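I've been helping our local history society look after an old farmhouse on Trotska Road, and the job I get asked about most is the windows. They're the old kind, with wavy glass and wooden sashes, and people always assume they have to go. They don't! Here's how I re-putty a pane, which you can do in a weekend (plus a lot of waiting).

## What you'll need

- Linseed oil putty
- A stiff putty knife and a flexible one
- Glazing points
- 220 grit sandpaper
- Boiled linseed oil and a cheap brush
- Oil-based primer
- Safety glasses, gloves, and a respirator rated for lead dust

Before you scrape anything, test the paint for lead. Ours came back positive on every sash, so I work outside over plastic sheeting, mist the paint before I scrape, and never dry sand it. If your building is on a register, call whoever handles permits as well. Ours was easy, but the form had to go through Finance at city hall and sat there until April.

## Getting the old putty out

Take the sash out of the window if you can. I fought with one in place, up a ladder, and Yanling Zhong finally made me come down and do it properly on a bench. She was right.

Start with whatever is already loose and lift it off with the stiff knife. For the stubborn stretches I use a steam box for an hour, and after that the putty comes away like old cheese. Go slowly at the corners - that's where I've cracked every pane I ever cracked. Pull the old points with pliers, ease the glass out, and write on a bit of tape which way it faced.
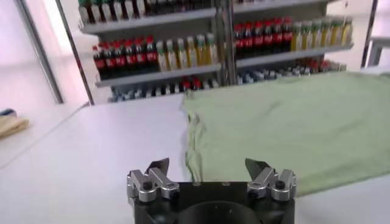 Old glass needs a soft place to land while you work on the sash. It scratches more easily than you'd think, and one crumb of grit under it can start a crack when you lean on the pane. I like a white tabletop with a light green cloth spread flat on it, so any dark specks of old putty show up before the glass goes down. Smooth out any wrinkles first, then wipe the pane with a little denatured alcohol.

## Putting it back together

1. Brush linseed oil into the bare wood and let it soak in overnight.
2. Press a thin bed of putty all the way around the opening.
3. Set the glass and push gently at the edges until the putty squeezes out behind it.
4. Push in new points, 2 to a side on a small pane.
5. Roll putty into ropes, press them in, and pull the knife along in one long stroke at an angle.

My first bevels looked awful. Haoran Feng told me to warm the putty in my hands for a few minutes and it made a huge difference!

Leave it until a skin forms, then prime and paint, letting the paint run just a hair onto the glass to seal the edge. I gave ours 6 days before priming, but check the can, as they're all different.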